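Home | Projects | Lessons | Gear | Club Calendar | Contact

We use cookies to remember your settings and count visits. Accept | Manage

Recording Shelf Tasks With Hand-Held Grippers

This page is for new members of the Ferlow robotics club who have finished the safety session and are joining the shelf project. It covers one recording session from setup to upload. Read it once before you come in, then keep it open on a laptop while you work. Plan on two hours for your first session.

The goal of the project this term is a policy that can take a box out of a shelf compartment and put it back in another one. We need 2,000 good episodes by the end of November. Each pair of students is asked for 20 per session. If you get fewer but they are clean, that is fine.

What you need

- Two hand-held grippers, left and right, with charged batteries
- The marker sheet for your pair of grippers
- One box from the object bin
- The session log (the paper one in the Arkix binder)
- A laptop with the Plustard recorder installed

Step 1. Check the grippers

Open and close each jaw ten times. The motion should be smooth, with no click at the end of travel. Look at the ribbed surfaces inside the jaw and wipe them with a dry cloth if they look dusty. Check that the markers are flat. A marker with a lifted corner will still be detected most of the time, and then it will drop out in the middle of an episode and you will have to throw that one away.

Wipe the lenses last. Use the lens cloth, not the one you used on the jaws.

Step 2. Set the shelf

Choose one start compartment and one goal compartment and write both in the log before you touch the recorder. We name compartments by row and position, counted from the left, so "upper 2" means the second opening in the upper row. Cabinet doors stay closed unless your task sheet says otherwise.

Put the box in the start compartment. Vary how it sits from one episode to the next: flat, upright, turned, leaning on a side wall. Crisóforo Cuautle went through the first 700 episodes and found that nearly all of them had the box flat and square to the front. The policy trained on those did badly as soon as the box was tilted. We want plenty of leaning starts now.
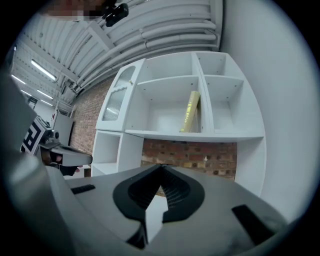 A leaning start: yellow box against the right inner wall of its compartment, with the two small cubbies beside it empty.

Take a moment to look at the live view before you record. The lens is very wide, so straight shelf edges come out curved. Leave that alone. The correction is done later in processing, and changing the lens settings in the recorder will make your files useless to everyone else.

Step 3. Run the mapping pass

Start the recorder and pick "new map." Hold both grippers at chest height and move them slowly across the front of the shelf, then up, then down, then back to where you began. This takes 40 to 60 seconds if you do it at the right speed. Include some of the wall and ceiling. Brick is good for tracking. A plain painted wall gives the software very little to hold on to, so don't finish the pass facing one.

If the recorder shows a red bar, delete the map and do it again. Don't try to patch a bad map.

Step 4. Record

1. Stand with both feet behind the tape.
2. Start with the jaws open and the shelf in view.
3. Press record and hold still for one second.
4. Reach in, close on the box, and lift it clear of the compartment floor before you pull it out.
5. Move to the goal compartment and set the box down.
6. Open the jaw fully, back away, and press stop.

Go at a steady pace. Most beginners rush the reach and then stall at the compartment opening - try to keep the same speed all the way in. If you bump the shelf wall, keep going and mark the episode "contact" in the log. If you drop the box, stop and mark it "drop." We keep both kinds, but they go in separate folders.

Switch roles with your partner every 6 episodes. Tired arms show up in the data as shaky lifts.

Step 5. Check and upload

Play back your first and last episodes in full and skim the others. Look for missing marker detections and for any start where the box was already moving. Name the folder with your pair number and the compartment names, then upload it to the Hämäläinen drive. It is slow after 4:00, when the design class is on it too.

Put the grippers on their chargers and return the box to the bin. Citlali Nava reviews uploads on Thursday and leaves notes in the log, so read those before your next session. Questions about the recorder go to her as well.

Get new lessons by email. Enter your address to join the club newsletter. Unsubscribe anytime.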